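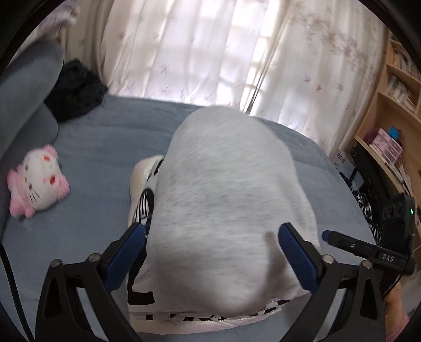
Molell 推出“叠好再睡”秋季床品整理服务，卧室换季从一张床开始

2021年10月1日，星期五

天气一天天凉下来，家里的薄被该收，厚一点的针织毯也该拿出来了。居家织物品牌 Molell 今天宣布，与收纳工作室 Jastico 合作的“叠好再睡”秋季整理服务正式开放预约。凡是为换季堆满一床的布料发过愁的朋友，都欢迎来试试，哪怕只是想请人帮忙把几条毯子和几个靠垫理顺，我们也很乐意上门。

这项服务从今年4月开始筹备，前后走访了276户家庭。我们听到最多的烦恼，是床上的东西没有一个固定的去处：浅灰色的针织织物团成一大团，压着白底黑色图案的靠垫或者叠好的织物，晚上要睡觉了，才抱起来往椅子上一放，第二天早晨又原样抱回来。大家说起这件事都有点不好意思，其实我们自己家里也差不多，所以听着听着就聊得很投机，常常一坐就是一个下午。

“叠好再睡”每次上门约80分钟，全程在床边进行。整理师会先把床面上的织物一件件分开，按厚薄和使用频率归类，再和主人一起商量哪些留在手边，哪些收进柜子。针织类的毯子容易被拉长，我们建议平铺对折，再松松地卷起来，不要硬塞，也不要挂在细衣架上。带图案的织物尽量让花纹朝外叠，找起来方便，摆在床头也好看。至于卷边和布角，花一点点时间捋平，整摞东西立刻就服帖了。

为配合这次活动，Molell 同时上架了 Rekden 系列收纳布袋，共有32种尺寸与颜色组合，从装一条薄毯的小号，到放得下整套冬被的大号都有。布袋正面留了写字的布标，家里老人孩子一看就知道里面装的是什么。首批预约服务的家庭将获赠中号布袋一个，赠品共2000个，送完为止。

Molell 在声明中表示：“一张床每天要陪我们那么久，换季的时候多照顾它一下，是件很值得的事。毯子叠得方不方正没有关系，自己用着舒服、拿着顺手就好。”

Jastico 方面也补充说，整理师不会劝任何人扔东西，旧毯子有旧毯子的好处，洗干净了照样暖和。

即日起，读者可在 Molell 各门店服务台登记预约，也可以到位于 Ferreira 的体验店，现场跟着整理师学习针织毯和靠垫套的叠法。体验店的课程免费，请自带一条家里的毯子，大小不限。

媒体垂询及样品借用，请联系 Molell 品牌传播部。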